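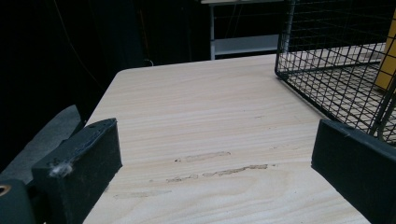

Ticket: Nestora hand gripper, opening width is wrong after homing
Site: Surkmont, table station "Ambrose"
Opened by: Birdie Kowalczyk
Assigned to: Gus Lyons, Bornetton service desk
Opened: 26th November
Priority: normal
Status: closed

Problem as reported (Birdie Kowalczyk)

Good morning. We have one hand-held Nestora at the Ambrose table. After homing, the software shows that the fingers are fully closed, but the pads do not touch each other. When I squeeze the trigger fully I can still slide a piece of paper between them. The width on the display is zero in this moment.

When the fingers are open, the value looks normal to me. I did not measure it yet.

The counter shows 3,207 cycles. The pads were never changed, as far as I can find in our notebook. I know that the manual asks for a pad inspection every 2,000 cycles, and I am sorry that we missed it.

What I have tried already:
- restart of the unit and the software
- homing again, with the tool lying on the table
- homing again, with the tool in the hand and pointing up
- another data cable

The result is the same each time. There is no error code.

Reply (Gus Lyons)

Thank you for the clear report. Please do not recalibrate yet. If the pads are compressed, a new calibration will hide the problem for a while and then it returns.

Please check the following with the power off:
1. Move both fingers by hand over the full travel. Do you feel a hard point anywhere?
2. Look at the upper edge of each pad. Is the covering worn in a strip, or is it open so that you can see the core?
3. Press the inner face of each pad with your thumb and release. Does it come back quickly?
4. Look for fluff at the lower corners and at the slot where the finger enters the body.

Please also tell me what kind of parts you pick at this table.

Update (Birdie Kowalczyk)

I did the checks in your order.

1. The left finger moves freely. The right finger has a small resistance near the closed position. It is not a stop, more like something soft is in the way.
2. Both upper edges are worn to a lighter color along the edge. The covering is not open. The left pad has one very small hole near the top, like from a pin. I can't say how old it is.
3. The left pad comes back quickly. The right pad comes back slowly and stays a little flat in the middle.
4. Yes, there was white fluff on the left pad, close to the lower corner. I took it off with tweezers. At the slot on the right side I can see more of it, but it is deeper and my tweezers are too thick.

We pick cloth bags and folded wipes, and they go into the wire basket on the table. The wipes lose fibers. Before this job we had only cartons.

Reply (Gus Lyons)

Then you probably have two faults together. The fluff in the right slot holds the finger back before it is fully closed, and the homing routine accepts this position as zero. The flat pad makes the gap bigger. The small hole in the left pad is not important if it does not grow, but I would still change both pads as a pair. One new pad and one old pad will not meet in the center.

To clean the slot, remove the side cover of the right finger (3 screws, all the same length). Pull the fluff out along the direction of the rail, not across it. Do not use compressed air, it pushes the fibers into the bearing. A dry brush is fine. Please do not put oil on the rail, it runs dry by design.

I am sending a pad set to Surkmont today. The old adhesive must be removed completely before the new pads go on. Plastic scraper only.

Update (Birdie Kowalczyk)

The cover is off. There was a roll of fiber behind the finger carriage, gray and quite hard, as long as my fingernail. After I removed it the finger goes smoothly to the end. I put the cover back and made a homing with the old pads. The gap is smaller but it is still there. The paper now stays when I pull it softly, and comes out when I pull harder.

I wait for the new pads before I do anything else.

One question. On the table top there are brown marks in the working area. Can they come from the pads? I wiped one with water and it did not change.

Reply (Gus Lyons)

I don't think so. The pad material is dark and normally leaves a black mark, which you can remove with a dry cloth. Brown marks that stay after wiping are more likely in the wood or its finish. They have no effect on the gripper.

Update (Birdie Kowalczyk)

The pads arrived and I changed both. The adhesive on the right side needed a lot of patience. I left the unit closed overnight with the clamp from the set, as the sheet says.

Today: homing, then calibration with the gauge block, 3 times. The value was the same each time. The paper is held firmly at zero width over the full height of the pads. I then did a normal work session with the wipes and made a homing again at the end. No change.

I wrote in our notebook:
- brush both slots after each session with wipes
- look at the pads at every counter inspection, and write down the counter value
- the next full check is in January

Can you please tell me if the counter must be reset after a pad change? I did not find it in the manual.

Reply (Gus Lyons)

Leave the main counter as it is, it belongs to the whole unit. Under Service you will find a separate line for the pads. Set this one to zero and enter the pad set number from the bag.

I will ask our documentation people to add this to the manual, together with a note about fibers.

Update (Birdie Kowalczyk)

Found and done. The pad line is at zero and the set number is saved. You can close the ticket. Thank you for the help.

Closed by Gus Lyons
Cause: fiber in right finger slot, right pad compressed
Action: slot cleaned, both pads replaced, width calibrated
Parts: pad set, one pair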